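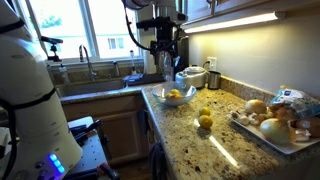 Marietjie thinks I should charge employers for every listing from the very first day, and she told me so twice on the phone this morning before I'd even had my tea. Her view is that anything given away free gets filled with rubbish, and that a company paying even a small sum will at least bother to write down the salary. I said I'd think about it, and I have been thinking about it all day, with not very much to show for it.

The board has been up for seven weeks now. I'm still calling it Lasau, although Bongani says it sounds like a hand cream, and I did have a brief wobble last night when I nearly bought the name Derkinden instead. There are 121 jobs on it this evening, nearly all for designers and people who do research with users, and I've read every one of them myself. That is the part I like best! You get a feel for which places are kind to their staff, just from the way they put a sentence together. Motaung's advert was lovely — plain words, the pay at the top, a proper name to write to. The one after it asked for ten years of everything and a "passion for deadlines", and I sat there wondering who on earth has one of those.

I rewrote the weekly email after lunch. It goes to 162 people, which felt like a crowd when I started and feels rather cosy now. Lizelle wrote back to the last one to say she'd had an interview through it and could I please put the remote jobs in their own section (I have, it took most of the afternoon, and the filter still forgets what you picked when you press the back button). I must look at that tomorrow with a clear head.

Back to the money, though. The server and the email service are coming out of my own pocket, and I told myself in January that I'd see it through to roughly 1000 subscribers before asking anybody for a penny. Marietjie says that's far too long to wait. Perhaps free for small studios, and a flat fee for anyone bigger? I don't want to take a cut of anything, and I don't want adverts creeping up the side of the page either.

Wrote to Elibariki at ten to nine to ask what Pruvum would pay for a month's listing. No answer yet. Bed, I think, once I've taken down the two jobs that closed today.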